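Inicio | Números | Secciones | Autores | Buscar

3. Los negros domésticos: brillo, trama y relieve

Uno de los placeres inesperados de este trabajo ha sido aprender a mirar el negro. En el inventario de Prarnlow lo habíamos anotado como un solo color, y bastó una tarde de revisión para tener que rehacer la ficha entera (¡y con qué gusto!). Una superficie mate que aquí y allá se vuelve brillante ofrece ya una lectura riquísima, porque el reflejo gris dibuja la curva mejor que cualquier contorno.

Distinguimos 3 recursos: el brillo suave, la trama perforada y la línea de acento. La figura 2 los reúne en muy poco espacio, con una banda de malla fina algo más clara que el plástico negro que tiene encima y un trazo azul muy delgado a la derecha.
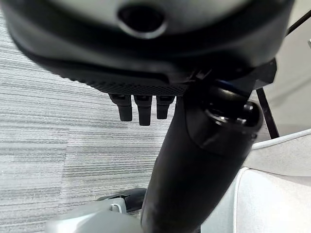

Renata Zalewska

Figura 2. Acabados en negro: malla, superficies curvas y línea azul.

La malla merece atención especial. Su dibujo menudo, de puntos o rombos, rompe la continuidad de la superficie lisa y da un descanso a la vista. En las fichas de Akness, Efe Okoro propuso llamarla «negro tejido», y el término nos pareció tan acertado que lo adoptamos en las 4 series. De las unos 100 fichas revisadas, las de negro tejido fueron las que más discusión provocaron, casi siempre por la elección de la luz.

Queda pendiente el negro con polvo, que trataremos en la sección 4.

Última actualización: 29/07/2021

Artículos relacionados
- L. Ansah: Grises de cocina en la colección Rebelo
- I. Rallis y G. Yao: Notas sobre el color de acento
- E. Okoro: Vocabulario de las superficies caladas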